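6. Fitting the processor with the arm

Read this section through once before you touch anything. It takes four minutes. A replacement board takes rather longer to arrive, and Wistley stores will want to know why you need one.

These rules apply to every Gratirus bench where an arm places or lifts a processor in an open chassis. They replace the May sheet, including the copy taped inside the tool cupboard, which several people have annotated and one has coloured in.

6.1 Who may run the job

One trained operator stands at the bench for the whole job. A second person may watch, but only the operator touches the pendant. If the operator has to leave, the arm is parked and the pendant goes with them. "Just keep an eye on it for me" is not a handover.

Operators are signed off by Kartini Chin or Thabiso Le Roux. Having watched someone else do it, however attentively, doesn't count.

6.2 Before you start

1. Shut the machine down and unplug the mains lead. Standby is not off.

2. Put on the wrist strap and clip it to the bench earth. Test it. The strap tester is the box with the green light that everyone assumes is a doorbell.

3. Check that the chassis is clamped. If you can nudge it with one finger, the arm can nudge it a great deal further.

4. Tie back any cable that could wander into the arm's path. Cable ties are in the second drawer. Bits of wire from the bin are not cable ties.

5. Load the Totden placement program and confirm that it matches the board on the work order. The program names are long and look alike. Read the whole name, including the end, where the difference usually is.

6. Set the speed limit to "Fine". The arm will now move slowly enough to be boring. Leave it there.

NOTE: The cooler stays off until 6.4 is finished. Old thermal compound on its base is cleaned off at the cooler station, never over an open socket.

6.3 Gripping the processor

7. Wipe both fingertips with a lint-free cloth and inspect them under the lamp. Replace any tip with a nick in it.

8. Present the processor in its tray. The fingers close on opposite edges only. They must never touch the contacts underneath, and neither must you.

9. Close the gripper using the preset grip, number 2. Don't raise the force because the part "looks loose". If it really is loose, the tips are worn or the part is crooked in the tray, and squeezing harder will cure neither.

10. Lift clear of the tray and hold. Look at the part from the side. If it sits at a tilt, put it back and start again from step 8.

CAUTION: If the processor is dropped, stop the arm. Do not try to catch the part. Fish it out only when the arm is parked, then send it to inspection with a red tag, even if it seems fine. They always seem fine.

6.4 Placing it

11. Open the load plate fully and look into the socket with the lamp. Any bent pin, fluff or smear ends the job. Tag the board and call Reynaldo Maglaya, extension 138.

12. Jog the arm to the hover point above the socket. Both hands stay outside the chassis from now until step 16.

13. Compare the corner marker on the processor with the one on the socket. Say "match" out loud. You will feel foolish, and you will also have looked.

14. Press and hold Confirm. The arm lowers the part while the button is held and stops when you let go. Wedging the button down with a roll of tape is a disciplinary matter, as the roll of tape on Lwazi Visser's desk is there to remind us.

15. When the part is resting in the socket, the fingers open and the arm rises. If it reports resistance on the way down, release the button, back off to hover and return to step 13. Two tries are allowed. After that, fetch somebody.

16. Park the arm and wait for the steady white lamp. Only then reach in.

17. Check that the processor lies flat. Close the load plate and its lever by hand. The arm is not permitted to do this step. It was tried once, at the Teixeira site, and the report runs to 53 pages.

NOTE: Never slide the processor about in the socket to make it settle. Lift it straight up and place it again.

6.5 Afterwards

18. Enter the board number, operator and number of tries in the log. Write the true number of tries. The arm keeps its own count and has no sense of loyalty.

19. Replace fingertips after 800 placements or at the first sign of wear, whichever comes first.

20. Send corrections to this section to Brisa Jaramillo, in writing. Remarks made in the corridor will be enjoyed but not recorded.
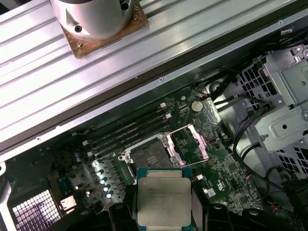 Fig. 6-1. Processor held in the gripper over the open socket, load plate raised.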